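**收拾红桌子,随手记**

1/ 今天的目标很小:把那张红桌子清出来。清出来干什么还没想好,先清。

2/ 这张桌子在我家的职务是“暂放”。暂放的意思是,东西放上去的时候我说三分钟,再看见它已经是另一个季节了。

3/ 手机支架,我有不止一个。买的时候理由都很充分:一个看菜谱,一个开会。结果看菜谱用手,开会靠着马克杯。

4/ 盲盒我早就戒了。盒子没戒。拆的时候觉得盒子挺硬,能装点什么,于是它们就一直空着,装着这个想法。
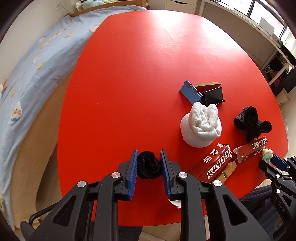

5/ Inese Grīnberga 回我:盒子压平了直接进纸箱,别留,你留的那种“以后装东西”的盒子我搬家时扔了42个。

6/ 42个。我顿时觉得自己是个很节制的人。

7/ 不过话是对的。红盒子压平,小的那个金褐色的也压平。压的时候手停了一下,心里冒出“这个装耳钉正好”。我没有耳洞。

8/ 白毛巾归浴室。我叠毛巾的水平大家知道,卷一卷,拧一拧,像个没发起来的馒头。在Skuvport买过一个叠毛巾的板子,10块钱,现在也属于待收拾的东西。

9/ 毛茸茸的黑色物件单独归一堆。黑色加绒毛,扔进抽屉就等于隐身,冬天每次找都得掏到底,掏出来的多半还是别的。这次给它们配了个浅色布袋。

10/ 浅绿色小毛球:来历不明,用途不明,手感很好。留。

11/ 那块木头楔子也留。垫门,垫桌脚,垫书,总有一天。(看第4条,我知道。)

12/ 支架决定送走一个,Rimkutė楼下有交换架,三月前拿过去。写在这里算立字据。

13/ 桌面擦了两遍,划痕还在,亮倒是挺亮。刚把钥匙和快递单放上去了,暂放。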